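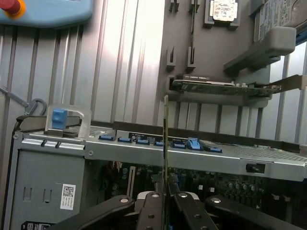
An expansion card above an open desktop computer case.

Families in Rasbridge who have been making do with one shared computer, or none at all, will have somewhere new to turn this September, when the town library starts lending out refurbished desktops for the length of the school year.

The program goes by the name Cusia, and anyone with a library card and a child enrolled in a Rasbridge school can put in for a machine. There is no fee and no deposit. Borrowers take home a tower, a monitor, a keyboard and a mouse, and they keep the lot until classes let out for the summer. Renewing for a second year takes one short form at the front desk.

Kartini Manurung, who runs youth services at the library, has been hoping for something like this ever since she began noticing how many middle schoolers were still typing away when the lights went down at closing time.

"You'd see a brother and sister splitting an hour between them, and both of them with a paper due," she said. "I'd let them stay until I had my coat on and my keys out, and even then I felt bad about it. So I'm just delighted, I really am."

The library has 116 computers ready for the first round, nearly all of them handed down from offices in town that were moving on to newer equipment. Every one has been wiped clean and given a fresh set of school software, along with a printed guide in large type that covers plugging everything in, getting online and saving your work.

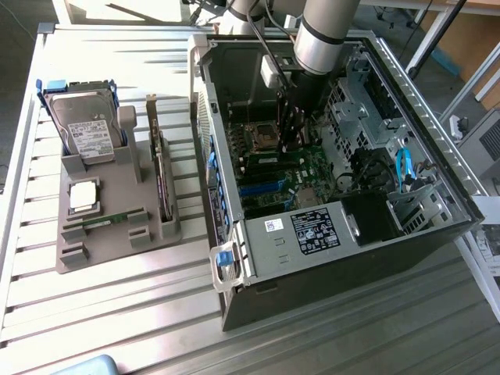 Requests are already coming in at a good clip, and Manurung said households without any computer will be served first. After that it goes by the date on the application. A family may borrow up to 2 machines if there are several students under one roof, though the second one may take a little longer to arrive.

For those who can't easily get a heavy box home on the bus, the Yeoh furniture store on the main street has kindly offered the use of its delivery van. Drop-offs can be arranged when you apply, and the driver will carry everything up the stairs.

The library will also hold a get-acquainted hour at 4 p.m. during the first week of lending, with cookies and plenty of time for questions. Grandparents are every bit as welcome as the kids! Applications are at the front desk and at both school offices.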